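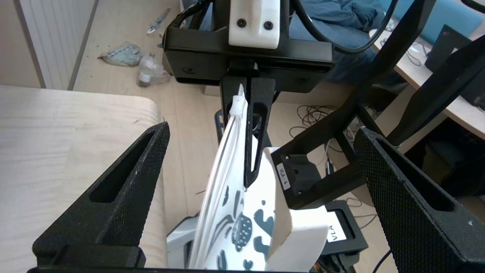
Printed cloth held by the second arm, wrist view.

March, after lunch

Read Yutong's draft again and I still don't buy it. The claim is that the wrist views alone teach the policy when a grasp on cloth is good. The number behind it is 61 percent, from a test set Hipólito picked himself, using cloths the model had mostly met in training. Of course it knows them. I'd like to see the same figure on a fabric it has never touched.

Also, 1,212 episodes sounds like plenty until you ask who drove them. Nearly all were Petronella's, and she is very good. So are we learning to handle cloth, or learning to be Petronella? I asked. Yutong said both – and went back to typing.

My other gripe is blur. White fabric pinched at the fingertips and the arm moving fast, and all you get is streaks. The draft keeps those views and calls them "informative." Fine, then drop them, retrain and show me the score falls. I offered to run it on Plerka overnight.

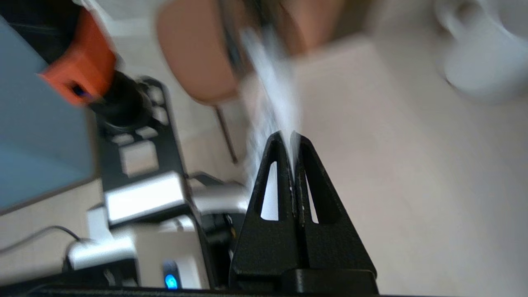

Later, 7 p.m.

Yutong agreed to the retrain, with 16 new cloths for the test that Hipólito doesn't get to choose. Abdelilah thinks the gap will vanish. I think it'll shrink by half and we'll argue over the half – he bet me a coffee. Must ask Petronella for her operator notes before she leaves for Zenala.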